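Progress report no. 3 — Safe working practice for robot-assisted dismantling of office computers

Submitted to: Bajwa Fund, small grants desk
Submitted by: Pedenik Reuse, Warnham workshop
Date: Thursday, May 12, 2022

Apologies for the short notes in places. The period closed last week and we wanted this with you before the panel rather than after. Longer write-up of section 4 can follow if you want it.

1. Where we are

Rules document now at draft five. Drafts one to three were too long and people on the bench did not read them. Draft four was two sides of A4 and got read. Draft five is draft four plus the changes from the March trials, still two sides, smaller print than we'd like.

Milestones from the grant letter:

Risk assessment for hand and gripper in the same case — done, signed off internally, copy sent to you in February.
Draft rules tested on the bench — done.
Draft rules tested at a second site — started. Stesovwood have had the draft for three weeks and have run it on two shifts.
Training session for bench staff — first one held, second one slipped, see section 6.
Published guidance — not started, due November, still think that is fair.

Machines through the bench with the robot since the start of the grant: 1,302. Target for the whole grant is 4,000, so we are behind the straight line, but the first two months were nearly all set-up and we said so in report no. 1.

2. What the rules cover

For new panel members: the job is taking reusable parts out of donated desktop computers. Drives, memory, power supplies, cables. A person and an arm work on the same machine at the same bench. The arm is slow and force limited. The published standards for collaborative robots tell you a lot about contact forces and stopping, and we follow them, but they don't tell you what to do about a connector with a stiff clip inside a metal box with sharp edges. That is the gap we are trying to fill.

Headings in draft five:

Before the case goes on the bench
Who has the stop control
Hands inside and near the case
Cables and connectors
When the grip slips
Finishing and logging

Each heading has between three and six rules under it. We had a seventh heading on lifting but moved it out into the normal manual handling sheet where it belongs.

3. Changes made this period

Mains lead. Draft four said "unplugged". Draft five says unplugged, lead taken right off the machine and put in the tray on the far side of the bench. Two cases in January were unplugged at the wall but not at the machine, then somebody needed the socket. No harm done, logged as near misses, reported to you at the time.

Waiting time. After the lead is off the case stands before opening. Bench staff thought this was fussy. It stays in. Power supplies are removed whole and are not opened by anybody, person or robot.

Stop control. One named person per shift holds it. Used to be "the nearest person", which in practice meant no one was sure. If that person needs to put it down the arm is paused first.

Hands. Most of the argument has been here. Draft four had a flat ban on hands inside the case while the arm was live. It didn't survive the first day, people have to steady things. Draft five splits it into two: near the case, allowed at teaching speed if both people can see both hands; between the fingers and the metalwork, never, arm paused and brakes on. Stesovwood wanted a third zone. We have said no for now, three zones was too many to remember when we tried it in draft two.

Cables. Rule now reads: grip the connector body, never the wires. Pull in line with the socket. If there is a clip the clip is released first, and if the arm can't release it a person does it with the arm paused. Data cables moved clear of the power wires before the pull where they cross. This rule alone accounts for most of the drop in damaged parts, we think, but see section 4. 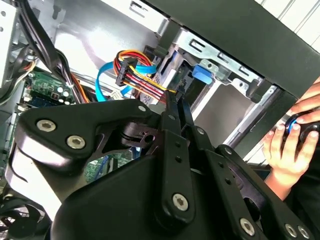 Fig. 1. Gripper inside an open desktop case, fingers at the power wiring. Cables and connectors rules apply, also hands near the case.

Bench staff asked for pictures in the rules sheet in place of some of the wording. Agree with them. We will put one picture per heading in draft six, which will probably push it to three sides. Open to views.

Slips. If the grip slips once, try again. Twice, stop and look. No third go without a person checking the connector. Was "use judgement" before and everybody's judgement was different.

4. Results so far

Please treat as early. The logging sheet changed half way through the period, so the before and after are not quite like for like.

Damaged connectors are down since draft four came in. Bent pins on boards down as well, though not by as much. Time per machine went up when draft four started and has since come back to about where it was. Newer staff are still slower, which you'd expect.

Unplanned stops went up. We count this as good news and would ask the panel to read it that way. A stop used to be seen as somebody doing it wrong. The sheet now has a box for it and people use the box. Most stops so far are for one of these:

Cable caught behind something
Case shifted on the mat
Person not happy, no other reason given

The last one is allowed and will stay allowed. We don't ask for more detail on the day, it goes to the weekly meeting.

No injuries. One scratched knuckle from a case edge, arm was switched off at the time, went in the accident book like any other. Cut resistant gloves looked at and rejected for connector work as people lose the feel of small clips. They stay compulsory for lifting cases and stripping metal. This is written up in the risk assessment, new version attached.

5. Second site

Stesovwood run a different make of arm and a narrower bench. Useful for us, as rules that only work at Warnham aren't much use to anybody else. Early comments from them:

The stop control rule works as written.
The mains lead tray doesn't fit on their bench. They hang the leads on a hook. Rule will be changed to say "out of reach of the machine" and leave the how to the site.
Teaching speed is not the same number on their controller. We need to give it as a speed at the fingertip and not as a percentage. Our mistake, should have been spotted in draft one.
Logging sheet too long. Yes.

They have asked for a half day visit with two of our bench staff. Travel is within budget. Pencilled in for next month.

6. Problems and slippage

Second training session did not happen. Room double booked, then half the bench staff were off ill. Moving it to the first free date after the Stesovwood visit, so that their comments can go in.

Fingertip pads wearing quicker than expected. When they wear the grip slips more, and then the slip rule gets used a lot and everything slows down. Pads now checked at the start of each shift and this has gone into the rules under "Before the case goes on the bench", although it doesn't really belong there.

Small form factor machines. The rules were written with full size towers in mind. In the small cases there isn't room to get the fingers round the connector body and still keep clear of the metalwork. For now small cases are done by hand, no robot. We'd like to come back to it but not in this grant.

Data. Drives come out first and go straight into the locked cage, that is unchanged and outside the scope of this work. Mentioning it only as the panel asked last time.

7. Money

Spend is on profile except for two lines. Fingertip pads and other consumables over by £1,000. Training under by £2,000 as the second session has not run and the outside trainer hasn't invoiced for the first. We would like to move the consumables overspend across from training and think there is still enough left to run the second session in house. Please confirm this is ok, we wont move anything until we hear.

No change to staffing. No equipment bought this period.

8. Next period

Draft six, with pictures, one per heading
Fingertip speed figure agreed with Stesovwood and written in
Shorter logging sheet, one side only
Second training session
Start on outline of the published guidance, contents page at least
Decide what to do about a review group for the guidance. We'd want people who do the work as well as people who write standards

9. Questions for the panel

Is three sides acceptable for the rules sheet? The grant letter says two.
Do you want the near miss log in full or the summary? Full log is long and parts of it are hard to read.
Can the guidance be published under our name and Stesovwood's jointly? They have asked and we have no objection.

Attached: rules sheet draft five, risk assessment (new version), stop log summary, budget table. The draft five file still says "draft 4" in the footer, please ignore, it is teh right one.

Pedenik Reuse, Warnham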